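Plates with a colored rim, do they hold up??
Kitchen & Table > Dishes and storage
16 replies, page 1 of 2

tinroofmel
ok so I finally caved and got rid of the mismatched pile. Went with light purple, lavender I guess, darker on the rim and almost white in the middle.

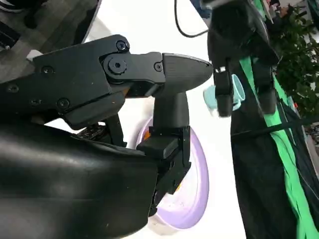

Anyway two questions. One, do I stack them flat or stand them on edge in a rack. Two, does the rim color go dull in the dishwasher. Got them Saturday so I can still return if this is a bad idea. Cabinet is narrow, 16 inches inside, and the shelf does not move. Painted shut basically.

gravyboat_jo
Pretty color! On edge, every time. Got a cheap rack years ago and havent chipped one since. Flat stacks are where rims die bc you always want the one on the bottom.

perk_and_pine
Disagree. On edge is fine for a drying rack but in a cabinet they roll and tap each other every time the door shuts. Flat, with a paper towel between each. Ugly but works.

gravyboat_jo
paper towels between plates you use every day? who is doing that at 6 in the morning

perk_and_pine
Me. Takes two seconds.

tinroofmel
lol ok. I am not a paper towel person I can tell you that now. What rack tho, most of them look too wide

oldmillkitchen
Kullico makes a narrow upright one, coated wire. Had mine since October, no rust so far. The slots are tight so check how thick your plates are first. My bowls do not fit at all, they live on the counter.

sudsy_in_ohio
Re the dishwasher. Depends if the color is under the glaze or on top. Run a fingernail across where the purple meets the white. If you feel a ridge I'd hand wash. Smooth, prob fine.

tinroofmel
Feels smooth?? I think. Slight bump on one of them maybe

sudsy_in_ohio
Bump on one could just be glaze. Wash that one a few times and put it next to one you haven't. Keep the reciept

hallwaypantry
I had the Issa plates in a green, similar idea, color on the rim and pale inside. Dishwasher daily, top AND bottom rack. Rims went chalky after some 17 months. Still used them, just looked tired. Switching to a gel instead of the powder helped but by then it was late.

perk_and_pine
Powder is not the problem. Too much powder is the problem. Everybody fills the cup to the top.

hallwaypantry
I measured. Still chalky. Hard water here so who knows

gravyboat_jo
Ok hard water will do it to anything, thats not the plates fault

tinroofmel
We have hard water too, ugh. Kettle is a horror. Also do the pale middles show fork marks? my old white ones were all gray scratches

oldmillkitchen
Yes they do. Baking soda paste, soft cloth, rub, rinse. Gets most of it off. Do not use the green scrubby side on the rim -- ask me how I know.

sudsy_in_ohio
Gray marks are usually metal off the fork, not real scratches. So the paste works on those. Real scratches stay put.

bluedoor_rental
Different opinion, skip the rack, get the Storevholm shelf riser. Dinner plates flat on the bottom, 2 short stacks, small ones up top. Mine is in a cabinet about the same as yours. You lose a little height for mugs but mugs can go on hooks.

tinroofmel
hmm that could work. Shelf is low though, need to measure how tall. Will go look after dinner

bluedoor_rental
Measure with the door hinge in mind, mine sticks in and I forgot. Had to send the first one back

gravyboat_jo
Still say on edge. You can see each one, grab it, done. If they rattle put a strip of that rubbery liner in the bottom

perk_and_pine
So now there's a liner. And I'm the fussy one with my paper towels.

gravyboat_jo
One strip. Once. Not every night of my life

tinroofmel
Update, measured. Riser is too tall w/ the hinge, by a hair. Narrow rack fits if I move the colander. So rack plus liner, sorry perk. Gonna hand wash the bumpy one and put the rest thru on the light cycle

hallwaypantry
Post back in a few months on the rims pls, I want purple now and need to know if its worth it

oldmillkitchen
Lean the heavy ones toward the wall end, rack tips a bit if its loaded on one side

tinroofmel
will do, thx all. colander has no home now so thats the next thread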